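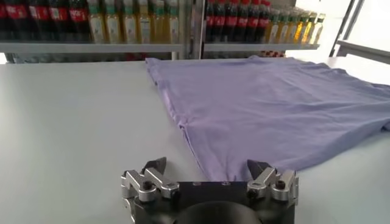

Category: Club Notes / Meeting Minutes

Minutes of the Budholm Home & Shop Machines Group, September 8, 2023

Taken by me, Noemi Kincaid, because I was the last one to say "not it." Corrections to me please, and be kind.

We started late on account of the parking. Last meeting's minutes were approved after I fixed the spelling of Zostavard, which I had managed to get wrong in two different ways.

1. Laundry folding, where are we?

This took up most of the evening and I'm not sorry, it was the fun part. The question on the agenda was "can a machine fold a T-shirt yet?" and the room split pretty fast. The Zostavard people say yes, if you're patient and you don't mind what kind of yes. Their arm needs 8 minutes a shirt on a good day, and that's starting from a shirt laid out on a table. From a heap in a basket they wouldn't give us a number (I asked twice!).

We spent a long time on corners. Soft cloth doesn't stay where you left it, and a two-finger gripper has to come down right at the edge of the fabric and get hold of one layer or both, whichever you meant. Pinch too shallow and it slides out, too deep and you drag the whole shirt along with you. There was a good argument about whether a light purple shirt on a white table is a fair test or an easy one. I said easy, my laundry is mostly black socks on a dark bedspread. Somebody answered that pale fabric has its own trouble, with the creases being so faint under bright lights, and I guess I'll give them that one.

We also got into what counts as folded. My mother would send back half of what the people in this room call folded. We agreed to write down three levels: flat, halved, and "could go in a drawer." Everything reported to the group from now on should say which level it means. Motion carried, no one against.

2. Shop shelves

Short talk from the Oyelaran side about restocking drinks. Bottles are so much nicer than shirts! They're stiff, they stand up, and every cola bottle is shaped like the one next to it. The trouble starts when they're packed tight in a row and the fingers have no room to get in between, or when you need the one at the back. Oyelaran have a trial going with 338 picks logged so far and want to get to 1000 before they show us any success rates. A few of us grumbled that we'd like to see the numbers now, bad or good. They said December. Fine.

I asked if the same arm could do shelves and shirts in one shift, say in a small store that sells both. The answer was "with different fingertips, maybe," and then a lot of talk about swapping fingertips that I didn't get down, sorry - it went fast and involved drawing on a napkin.

3. Would you have one at home?

We went around the table. Most said no for now, mainly price and floor space. I said I'd take a slow one tomorrow if it ran while I was at work, since I don't care how long a shirt takes when I'm not standing there watching it. That got a few nods. The other side of it is that somebody still has to lay the shirt out, and by then you've done a good part of the job yourself. We didn't settle it.

4. Teststead visit

Teststead have offered us the use of their practice room for an afternoon. We'd bring our own clothes, clean please. I'm collecting names, and whoever comes should bring 3 items that are a pain to fold. Fitted sheets are allowed but will not make you popular.

5. Any other business

The coffee fund is low. The projector cable is missing again, and if it's in your bag we won't ask questions.

To do: I'll type up the three folding levels and send them around. Zostavard will try a starting pile instead of a laid-out shirt and tell us how it goes, even if it goes badly. Oyelaran back in December with their figures.

We broke up when they needed the room.

This site uses cookies to remember your settings. By continuing to browse you agree to our use of cookies. Accept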